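How do I get tea stain off a white counter?

Asked 10/9/07 - 3 answers

Moved into a rental in Grendusa in February, counter is off-white, no idea what its made of. Big brown ring by the kettle now. Tried dish soap, tried a sponge. Landlord wants $259 out of the deposit if it stays. Help??

Answer 1
Baking soda and water, make a paste. Leave it 17 minutes (my mom's number, dont ask). Wipe with a soft rag, rinse. Do a corner first.

Answer 2
had this at the Clesside apartments. Paste did nothing for me. Diluted bleach, few minutes, rinse well - gone. NOT if its marble or any stone. And never mix it with vinegar or ammonia. Open a window.

Answer 3
just get a new counter lol. Sistedetti quoted me 1,995

Asker's update: paste twice, then a bit more scrubing. Ring is gone, deposit safe. Thanks #1!!

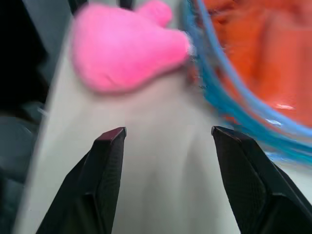 Off-white surface, no ring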